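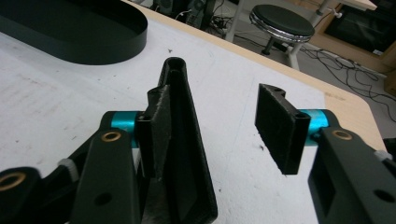
What are we marking you on in the demonstration project?

The quality of the recordings your group hands in, how well you have labelled them, and a short report on what the arm did when it was trained on them. The arm's own performance carries no marks. Groups in previous years have had splendid reports out of an arm that spent its whole test pushing a soft toy slowly towards Denmark.

Grekthorpe Robotics, second-year practical
Handout 4: Teaching by hand
Issued 2018-11-15. Replaces the May version, which had the shoulder joints the wrong way round.

Where we have got to

In the last handout we wrote out a pick-and-place move by hand: go here, go down, close, go up, go there, open. It worked nicely on a block. Then someone moved the block by the width of a finger and we all watched the arm close with great confidence on nothing at all.

The usual answer to this is to add a camera, find the block and work out the grip from its shape. That gets you a fair way with blocks. It gets you less far with anything that has ears, sags when lifted, and looks like a different object depending on which way up it landed. You could write rules for a plush toy. A former student tried for his dissertation, and the section on limbs is longer than the section on everything else.

So for the rest of term we go about it another way. A person does the job, holding the same sort of gripper the arm would use, and we record what the gripper saw and where it went. Do that enough times, with enough variety, and a model can be fitted that goes from the camera view to the next small movement. This is called learning from demonstration, or imitation learning, or behaviour cloning, according to which paper you picked up and how grand its author was feeling.

The task

Each group records the Koklow task. A soft toy starts somewhere on the white work surface. It must end up inside the black oval tray, resting on the tray floor. It may finish on its back, its face or its side. Dignity isn't scored.

You need 200 demonstrations per group. This sounds like a great many and then turns out to be a great many. Split them over sessions, and swap the person holding the grippers every 8 demonstrations. Your wrists will ask for this before the timetable does.

A demonstration starts with the grippers open and clear of the toy, and ends with them open and clear of the tray. If you forget to let go, the model will also forget to let go. It is an extremely loyal pupil.

What counts as variety

Move the toy. Turn it. Put it down face first. Start near the tray sometimes, and sometimes at the near edge of the table where it is awkward. Approach from the left as often as from the right. What you are trying to cover is every position the arm might reasonably meet on test day, plus a few unreasonable ones, as I set the test.

What you should leave alone is the camera mounting, the table and the tray. Every year a group shifts the tray halfway through to make room for a laptop, and every year the model learns that there are two trays and aims carefully between them.

Keep the speed even. New demonstrators either creep up on the toy as if it might bolt or snatch it like the last sandwich at a conference. Somewhere in the middle, please, and the same on the last recording as on the first.

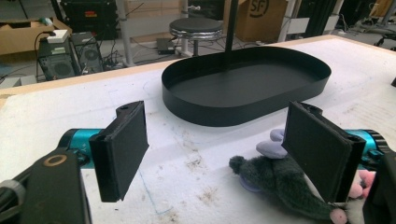
Rui Baptista wanted to know why we don't simply throw away every recording where the first grip slips. They look untidy, he said, and surely the arm should only be shown people doing it properly. It is a fair objection and half the class nodded, so it gets a proper reply.

Suppose you keep only the perfect ones. The model then sees the toy from a set of tidy, sensible positions and never from anywhere else. On test day it drifts a little, as every model does. Now the view is slightly unlike anything in the recordings, so its next movement is slightly worse, so the view after that is stranger still. The error feeds itself. We call this compounding error, and you will want the phrase in your report, ideally spelt correctly.

A recording where the grip slips, the person backs off, opens, and tries again contains the very thing the tidy ones lack: what to do when it has gone wrong. Keep those. Label them as recoveries so that you can train with and without them and compare. The comparison is worth a good chunk of the report marks and costs you one afternoon.

Throw away a recording if the toy left the table, if someone else's hand went in to help, or if the demonstrator stopped to answer a question and sat there with the jaws open. Arms that have learned to pause and reflect are charming for one test run and unbearable for the next.

Rui then asked whether the slips could be done on purpose. They can, in moderation. Staged slips tend to look like bad acting, and the model can't tell the difference between a mistake and a performance. Let them happen by themselves. They will.

Labelling

Zedis is the labelling program and lives on the machine in the Magalhães room. It has opinions. Save before you change tabs, save again afterwards, and don't use an ampersand in your group name.

For every recording fill in:

- who was demonstrating (initials will do)
- where the toy started, using the grid on the back page
- whether it was a clean run, a recovery or a discard
- a note, if anything odd happened

The note field is the one people skip and the one they later wish they hadn't. "Sleeve in view" is a useful note. "lol" is less so, although it appears in last year's set more than any other word. 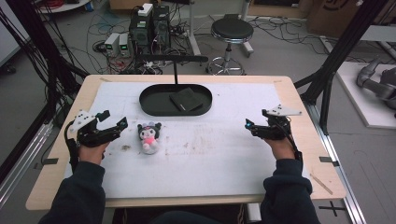 One hand or two is the choice that will cost your group the most time, so settle it early. The Koklow task can be done with a single gripper by anyone with patience. Using both is quicker for the person and gives you a firmer hold on something floppy, but every recording then carries two sets of movements which have to agree in time. If the clocks on the left and right streams are out, the model sees one hand reacting to something the other hasn't done yet. It will learn this too. Run the clock check at the start of every session and write the result in the log.

If you go for both, decide as a group what each hand is for. One pair last year had a demonstrator who led with the left and another who led with the right. Averaged together they produced an arm that reached in with both at once and clapped.

Left-handed demonstrators are very welcome. Just say so in the note.

A word on watching the wrong thing

When you demonstrate, you look at the toy with your own eyes, from above, with a full view of the table. The model gets what the cameras get. If you make a decision using something they couldn't see, the recording contains an action with no visible cause. Play back one recording in each session from the gripper's view and ask whether you could do the task from that alone. Groups that do this tend to change how they hold their wrists. The others write a paragraph on it under Limitations.

Before next time

Read the first section of the course notes on distribution shift. Skip the proof unless you like that kind of thing.

Agree on a demonstrator order and bring it written down. "We'll sort it out on the day" is how one person ended up doing the whole lot and then, quite reasonably, put only his own name on the report.

Try to answer these in your group log, a few lines each:

Why might a model trained on one very skilled demonstrator do worse than one trained on several ordinary ones?

If you could record only half as many demonstrations, which starting positions would you drop, and how would you defend that to me?

What would have to change in your recordings if the toy were swapped for a full cup of tea? Assume I am the one holding the towel.

The cable check goes on the front of the log as before. Sleeves rolled or tight at the wrist, long hair tied back, drinks outside.

Related handouts
Handout 2: Frames, axes and which way is up
Handout 3: Pick and place by hand
Handout 5: Training runs and how to read them
Zedis quick guide
Koklow task: grid sheet and log template
Booking the Magalhães room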